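Chapter 5
Living with Heat

If you have ever sat on a stone step late on a summer evening and felt the warmth come up through your clothes, long after the sun had slipped behind the houses, then you have already met the subject of this chapter. Heat is a patient traveller. It wanders from warm places to cooler ones, sometimes quickly and sometimes so slowly that we forget it is moving at all, and a great deal of everyday life is spent either helping it along or persuading it to stay put!

I first became curious about this in my aunt's kitchen in Worovura, where October mornings were sharp enough to make the milk jug hurt your fingers. She kept 2 pans on the stove, one thick and one thin, and she would never dream of making porridge in the thin one (it caught on the bottom, she said, every single time). It was years before my teacher, Hideaki Amano, gave me the words for what she knew already.

We shall meet those words one at a time. Conduction comes first, the passing of heat through a solid thing such as a spoon or a wall. Then comes convection, in which warm air or water moves off and carries its heat along with it, and after that radiation, the kind you feel on your face when you turn towards a bonfire. You will need a thermometer, a notebook and a fair amount of tea, which you will mostly be letting go cold.

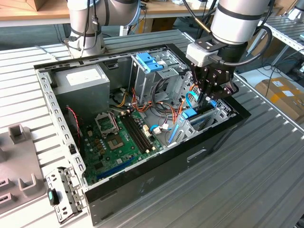
Our first experiment begins with water at 80 degrees, poured into a plain mug and into a second mug wrapped in a woollen scarf. Write down both temperatures every 5 minutes until you grow tired of it, and please do keep the figures, however untidy they look, as we shall want them again when we come to draw our cooling curves on page 176. Before you pour anything, though, make a guess and write that down too.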